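Do Blocks Know What Shape They Are?
Finding out about shapes, with a suspicious mind

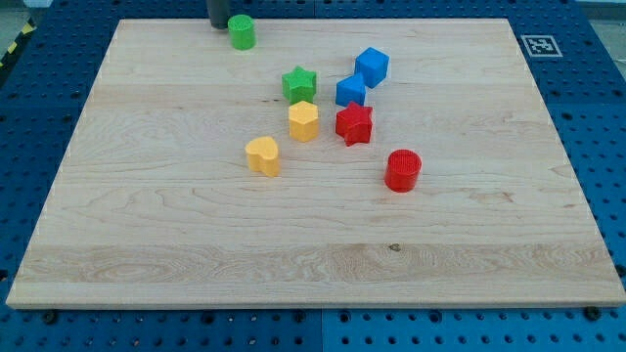

Asmaa Bouzid wrote in to tell us that a star is obviously a flat thing, everybody draws it flat, and so a star block is just a star that has been made too thick. Is she right? Let's be difficult about it and check.

Grown-ups love to tell you that shapes are easy. Circle, square, star, heart, finished, time for lunch. You learned them when you were two, and you have probably been told that there is nothing more to say. I don't believe that, and by the end of this page I hope you won't believe it either.

Flat names for fat things

Pick up a building block that people call a square. Now turn it in your hand. It has a front and a back, a top and a bottom, and two more sides besides. A square hasn't got any of those. A square is flat. You could slide it under a door, if you could pick it up at all, and you can't, because a truly flat square has no thickness to get hold of. Even a square cut from paper is a very thin box.

So the block isn't a square. It is a cube, and each of its six faces is a square. The two blue blocks on the wooden board are cubes, and if somebody tells you they are squares you may raise one eyebrow.

The same goes for circles. The green block standing at the far end of the board has a round, flat top. Is it a circle? The top of it is. The whole block is a cylinder. Tins of beans are cylinders, and so is a new piece of chalk, more or less. (Most sticks of chalk are a little thinner at one end. Measure one and see.)

What about Asmaa's star?

Now it gets harder. A cube has its own name and a cylinder has its own name, but what do you call a thick star? Most people just say "a star", and then they get cross if you ask again.

There is a proper word that helps: prism. A prism is what you get when you take a flat shape with straight edges and stretch it straight up, keeping it exactly the same all the way. The bottom matches the top. If you sliced it like a loaf of bread, every slice would be the same shape.

Stretch a hexagon, the shape with six sides, and you get a hexagonal prism. There is a yellow one among the blocks. Stretch a star with straight edges and you get a star prism. So Asmaa is partly right: a star block is like a star made thick. I don't agree with "too thick", though. Too thick for what? A star you can stand on a shelf has to have some thickness, or it will fall over.

You may have heard that a prism is a piece of glass that makes rainbows. That is one sort of prism, usually with triangles at the ends. It didn't get to keep the word all to itself.

And hearts? A heart has curved edges at the top, so fussy people won't let you call a heart block a prism. They say prisms must have straight edges. It is still made by the same stretching idea, and I think the fussy people could be kinder about it, but that is the rule they use.

A question to argue about: is a cube a prism? Stretch a square upwards and see what you get. How far do you have to stretch it before it becomes a cube, and what happens if you go on a bit further?

How many points has a star got?

Five, says nearly everybody. The green star block has five. But who decided?

You can draw a star with six points by putting one triangle upside down over another. You can draw one with eight. Teodor Stoica, who is nine and goes to Tawhiri School, drew one with 1023 points on the back of a roll of wallpaper. I asked how he knew it was 1023 and he said he had counted twice. I asked if he got the same answer both times. He went a bit quiet. From across the room it looked like a circle with a fuzzy edge, which makes you wonder how many points a star can have before we stop calling it one.

Also, real stars in the sky aren't pointy. Our Sun is a star, and it is very nearly a ball. The points you see at night come from the way light behaves on its way into your eye. So the pointy shape we call a star isn't the shape of a star. Somebody ought to have mentioned that when you were two.

The heart shape is just as cheeky. A real heart is a lumpy thing that leans slightly to one side of your chest. If you made a block that looked like one, I doubt many people would guess what it was.

Which blocks are good for building?

The box may say that all the pieces are "perfect for building". Boxes say a lot of things. The Zemis box I have on my desk says "endless fun" and I would like to know how they tested it.

Try it yourself. Cubes are the easy ones. Every face is flat and every face is the same, so it doesn't matter which way up you put them. Cylinders behave well when they stand on their flat ends. Lay one on its side and it will happily roll under the sofa.

A hexagonal prism is better than it looks. It sits flat on its six-sided end, and it will also sit flat on any of its sides. Best of all, hexagons fit together with no gaps. Bees build their honeycomb in this pattern. You will read that bees are brilliant at maths, but I have never seen a bee do a sum, and scientists have argued for a very long time over how the cells end up so neat.

Stars lie flat quite nicely, and you can stack something on top. Push two stars side by side, though, and you will always have gaps. Stand a star on two of its points and it may balance, if the table is level and your little brother is out of the house.

Test it: the gap game

You need paper, a pencil and some blocks. If you haven't got blocks, use a coin, a matchbox and anything else you are allowed to borrow.

Draw round one block. Move it along so that it touches the outline you have just made, and draw round it again. Keep going until you have filled half the page. Now colour in all the gaps.

Before you start, write down which shape you think will leave the most gaps. Don't change your answer afterwards. Ileana Zamfir's class at Pedora tried it in January 2019 and most of them said the heart would be worst. Several changed their minds when they found that an upside-down heart can tuck in partly beside one that is the right way up. They never did agree on whether the star or the heart was the winner, and the argument went on into February.

Try these shapes first:
Cube (draw round one face)
Cylinder (draw round the end)
Hexagonal prism (draw round the six-sided end)
Star
Heart

Does colour change a shape?

Silly question? Look at the two stars on the board. One is green and one is red. Did you think of them as two stars, or as a green thing and a red thing? If I asked you to sort the blocks into families, would you put the yellow heart with the yellow hexagon, or would you leave it by itself as the only heart?

Both ways are fair. Sorting depends on what you have decided to care about. When someone tells you that you have sorted something wrongly, ask them what rule they were using. They might not know.

Here's one more, sent in by Hafþór Eyvindsson. He wants to know what shape a hole is when the block that made it has gone. Press a star block into soft modelling clay, pull it out, and look. Is the hole a star? Is it anything at all? I have thought about this for 4 days and I am still not sure, so send me your answers, and please say how you checked.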